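Tags: celebrity pages, spouse credits, data errors
Last updated: January 2018

Ticket 33: wrong partner shown on celebrity profile

Opened by Wouter Prins. The profile for the actor Hugo Iglesias lists his wife as Auður Vestergaard. They're not married. She produced two seasons of Ramalho, his drama series, and sat next to him at the premiere in July. Her agent has written to us twice.

First reply from the Piltemach feed desk was that the marriage is "confirmed by multiple sources." I asked which ones. They sent 19 links. I read them all and 6 are our own pages. The rest copy our pages, down to the typo in her hometown. 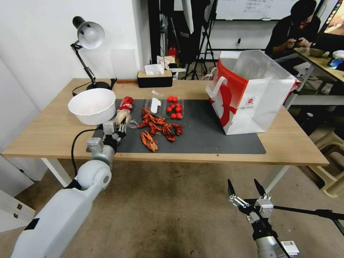 Cleared the spouse field by hand. It came back overnight. Cleared it again and locked it, and the name moved into the "longtime partner" field. The feed desk calls that expected behavior. I don't see how a field we locked can feed a field we didn't, and I'd like to see the rule written down somewhere before I believe it's a rule.

Gijs Dekker suggested a cache problem. I doubt it. I purged the cache on both the main site and Minis, the short-profile pages, and checked from two browsers. Same result.

Next I looked at the photo captions. The premiere gallery has a caption reading "Iglesias and Vestergaard, together again." My guess is the matcher takes "together" and runs off with it. I changed the caption to "Iglesias with producer Vestergaard" and left everything else alone.
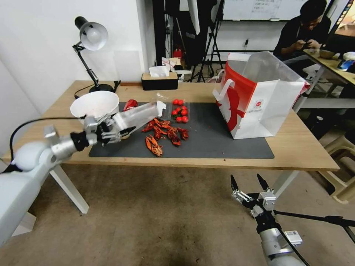 Ruben Bakker replied that the caption fix worked on his copy, but that 21 other profiles have "together" in a gallery caption and he wouldn't trust the partner line on any of them. He also asked why we publish a spouse at all when the only source is a caption.

Fair question. I've passed it on. Iglesias's profile has stayed clean through one feed update, and I want to see a few more before I call that fixed. Leaving the ticket open. Please don't mark it resolved for me this time.

Status: open, waiting on feed desk

Contact the help desk | © Reltorent | Back to top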